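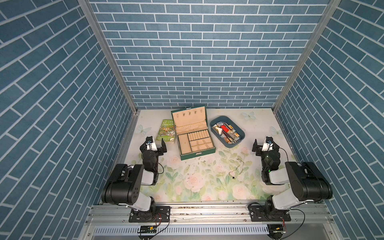

The Green Box

One

My aunt left me the jewelry box and my brother the car. The car had 3,529 miles on it, so people felt sorry for me at the lunch afterward. I drove home to Mendwood with the box on the passenger seat and the belt across it.

It stayed in the closet until April. Then I put it on the table with the roses and butterflies, next to my son's treehouse book, and opened it. The lining was cream. There were hooks in the lid and soft rolls for rings, and on the left a bigger compartment that my aunt used to call the garage.

I had one necklace on the table, the gold one with the dark pendant. I remembered it from a wedding in Drurport when I was nine. She let me hold the pendant during the speeches, and I put it in my mouth, and she took it out and wiped it on her sleeve and gave it back to me.

The blue-gray tray was full of little boxes and packets. I had told myself I would get through all of it by supper. At 3 in the afternoon I was reading the treehouse book.
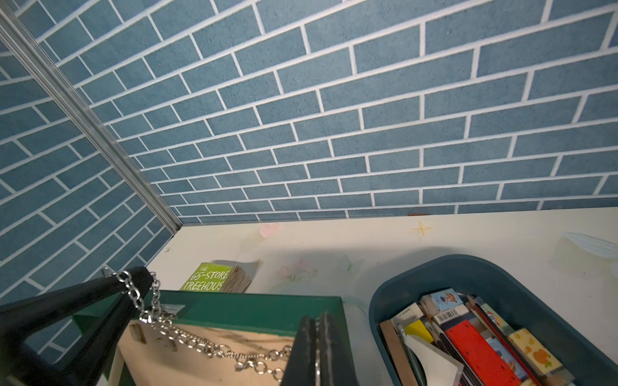
Two

Manditz Jewelers had offered her $310 for the chains once. I knew this from a slip of paper in her desk. She had written "no" on it and kept it anyway.

I thought about calling them. I looked up the number and wrote it on the back of an envelope, and then I made a sandwich. My son came in from the yard and asked if the box was worth a lot. I said I didn't know. He asked if he could have the garage for his coins, and I said we'd see.

When he had gone out again I worked on a knot with a pin. It took most of an hour. I hung gold chain in the lid, where she would have hung it, and left the garage clear.

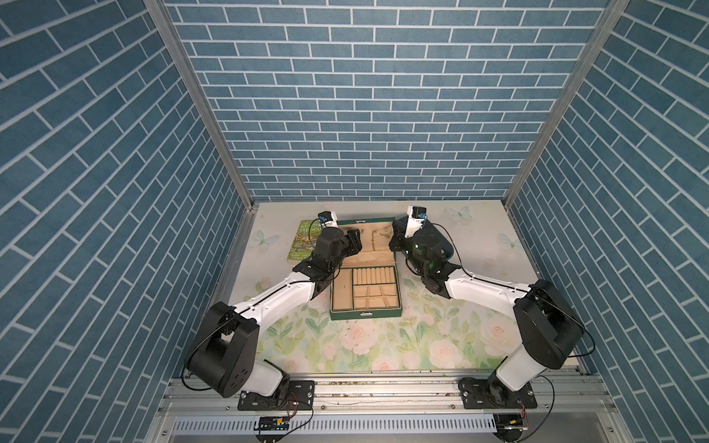 My brother said on the phone that night that she never hung anything up. She threw it all in the big compartment and slammed the lid, he said, and did I not remember the noise?

I said I remembered it on the hooks.

"That was for company," he said.

He asked if I wanted to trade for the car. I told him no, and he said he would have asked for the ring rolls to be thrown in, and we talked about his roof for a while. After we hung up I went and told my son he could bring his coins down.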